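Pasel Furniture Claims

README

Version of 30 Sep 2026. Maintained by Hidayah Lubis and Erick Kimaro.

What is in it

2,553 short sales texts for household furniture, collected from shop pages, with the claims in each one marked by hand. We wanted to know how much of a furniture listing can be checked by a buyer. Less than we hoped. Words like "timeless" and "space-saving" got their own label, VAGUE, and it is the biggest one.

Fields

text: the listing, unedited
claim: the marked words
label: SIZE, MATERIAL, CARE, USE or VAGUE
shop: a code, no names

Labeling

Nadhirah Sutanto and Kurniawati Sumampouw labeled everything separately. They agreed well on SIZE and badly on USE. We kept both answers where they differed, and we don't trust any single score that hides this, including the one in our own first draft.

"Nesting" is a good test. Some shops use it for any two tables sold together, whether or not one fits under the other. We mark it USE only if the listing gives both heights.
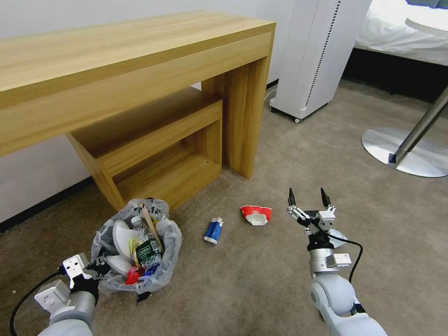 Known problems

"Solid wood" is marked MATERIAL even when the listing never says which wood. We have no way of telling if it is true.

The first 700 texts lean heavily toward tables. Beds are thin on the ground.

Prices were dropped in December after too many turned out to be stale.

Please don't use this to rank shops. Someone already asked.

Contact

Send label errors to Erick, with the row number.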